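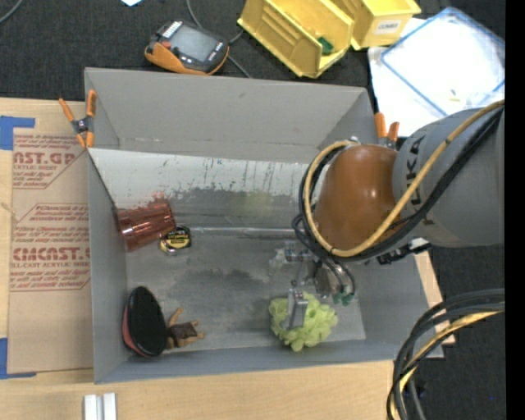 Figure 4. Grey bin on the tabletop with mixed small items, among them a ribbed red cup, a tape measure and a mesh bath pouf.

11/8/19 — by Rhea Panganiban
Print this page | E-mail this page
224 shares | 0 comments

Section 3. Setting out and filling the bin

This section covers placing the Rudetti open-topped bin and loading it with small household items for sorting. Read section 2 first if the table has not yet been levelled.

3.1 Placing the bin

1. Clear the tabletop and wipe it with a dry cloth.
2. Set the bin down with its long side parallel to the front of the table. Leave a gap of 282 mm between the bin and the table edge.
3. Press down on each corner in turn. If the bin rocks, turn it end for end and try again.
4. Check the floor of the bin for grit or loose flakes and brush them out.

Note: Scuffs, dark smudges and scratches on the inside walls are normal wear and do not affect use. Replace the bin if a wall is split or has a sharp edge.

3.2 Loading the items

1. Take the items from the Salazar tray. Do not put in more than one of each kind.
2. Put hard items in first. Cups go on their sides. A tape measure should be locked, with the blade fully wound in.
3. Add flat or oval items. They may lie down or lean against a wall.
4. Add soft items last. Shake a bath pouf before it goes in and leave it on the bin floor, clear of the other items.
5. Lay dolls and other small figures where their limbs will not catch under anything heavier.

Items may touch each other. They should not be stacked above the rim.

CAUTION: No glass, blades or open liquids. The total load must not exceed 600 g.

CAUTION: Keep hands out of the bin once loading is finished. To move an item, stop work as described in section 5.

3.3 Emptying and cleaning

1. Lift the items out one at a time and return them to the tray.
2. Wash plastic cups in warm soapy water. Rinse poufs and hang them up to dry — a damp pouf leaves marks on the bin floor.
3. Wipe the bin with a soft cloth. Do not use scouring powder.

Missing or broken items should be reported to Divina Dizon at the Fekcombe stores, quoting part number 991.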